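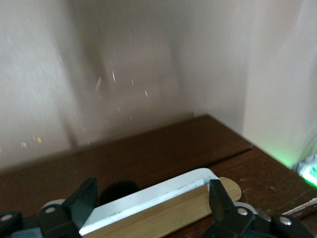
Kerttu Leinonen had been meaning to go back to work for a good long while, she told us, and what held her back was never the work itself but the form, which wanted to know things about school certificates that she had put away in a drawer years ago and could not lay her hands on. She is now in her second season as a classroom assistant in Riltum, and it is partly thanks to conversations like the one we had with her that the Bonura Early Years Service is able to share some very happy news today.

Riltum, 5 September 2026 - The Bonura Early Years Service is delighted to announce that applications are now open for 90 paid posts in its nurseries and infant classes across Riltum, Valtonen and the villages along the Weltolard road. The posts are for nursery assistants, classroom assistants and lunchtime supervisors, and we would dearly like to hear from anyone who enjoys the company of small children and has thought, even in passing, that they might like to spend their working day with them.

You do not need a teaching qualification to apply. Applicants should be 18 or over, able to read and write comfortably in English, and willing to have the usual background checks, which we arrange and pay for ourselves. If you have looked after children before, whether at work or at home with your own family, please do tell us about it on the form - it counts for a great deal with us, and people are often far too modest on this point.

The form itself is much shorter than it used to be. It now runs to two pages, and the section on school certificates has been moved to the very end, where it may be left blank by anyone applying for a lunchtime post. Those applying for assistant posts can send their certificates on later, or ask us to help them write off for copies.

Everyone who is offered a post will have six weeks of paid training before taking up their place. The training is held at our centre in Valtonen, with a bus from Riltum market square each morning and home again in the afternoon. It covers first aid, safeguarding, reading aloud, helping children who are new to the language, and the many small matters of coats, shoes and snack time that take up more of a nursery day than most people would imagine. New starters are then paired with an experienced colleague in the same building, and stay with them until February.

Both full-time and part-time hours are on offer, and we are happy to talk about sharing a post between two people. Term-time contracts are available in all the infant classes. Rates of pay for each post are set out in the information pack, along with holiday, pension and travel arrangements.

Forms and information packs can be collected from the front desk at our Riltum office, from the library in Valtonen, or from any nursery run by the service. If you would like one sent by post, simply ring the office and leave your name and address. Completed forms may be handed in at any of the same places, and every applicant will receive a reply by letter, whether or not we are able to offer an interview this time.

Anyone who applied last year and was not offered a place is very welcome to try again. There is no need to fill in the whole form a second time - a short note with your name, your current address and the post you are interested in will do nicely.

Notes to editors: The Bonura Early Years Service runs nurseries and infant classes in Riltum, Valtonen and the Weltolard villages. Interviews with staff can be arranged through the Riltum office during opening hours.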